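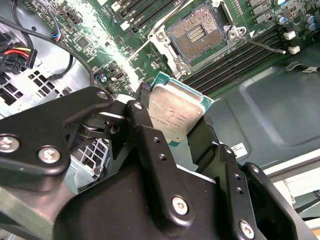
4. Replacing the processor

By Nele Ruppert, Zuststead Service Desk
Updated December

This section applies to Wendt desktop units with a socketed processor. Units with a soldered processor go back to the depot - see section 9.

4.1 Before you start

Read the board revision printed on the service label inside the side panel. Boards below revision 116 need the firmware update in section 3 while the old processor is still installed. A board that has missed the update will power on but show no picture with the new part.

You will need:
- a number 2 Phillips screwdriver
- isopropyl alcohol and lint-free wipes
- thermal paste
- a grounded wrist strap

CAUTION: Disconnect the power cord and hold the power button for ten seconds before touching the board.

4.2 Removing the old processor

1. Run the computer for a few minutes, then shut it down. Warm paste lets go more easily.
2. Unplug the fan cable from the header marked CPU_FAN.
3. Loosen the cooler screws in a cross pattern, a couple of turns each.
4. Twist the cooler slightly left and right, then lift. Do not pull straight up on a cooler that resists.
5. Push the socket lever down and outward, and raise it fully.
6. Open the load plate. Lift the processor by its edges and place it in a tray.

4.3 Installing the new processor

1. Find the small triangle on one corner of the processor and match it to the triangle on the socket.
2. Hold the processor level by two opposite edges and lower it straight down. It should drop in under its own weight.
3. Close the load plate and lock the lever.
4. Clean the cooler base and apply a small dot of paste to the center of the heat spreader.
5. Set the cooler in place and tighten the screws in the same cross pattern.
6. Reconnect the fan cable.

CAUTION: Never press on a processor that is not seated. Bent contacts are not covered by the Stasamero service plan.

NOTE: The first start can take up to 400 seconds while memory training runs. The screen stays dark during this time. Do not cut the power.

4.4 Checking the result

Open the setup screen and confirm the processor name. Leave the computer idle, then run the Urnuvness load test at 100 percent. If it shuts down during the test, remove the cooler and check the paste coverage.

Comments

dkl_repair: Step 3 in 4.2 should mention that the rear screw sits under the fan shroud on the small case. I needed a longer driver.

Marta: Does the wait on first start apply after a memory swap too?

N. Ruppert: Yes - any change to the memory triggers it again.

Zuststead Service Desk | Contact | Copyright Zuststead | Back to top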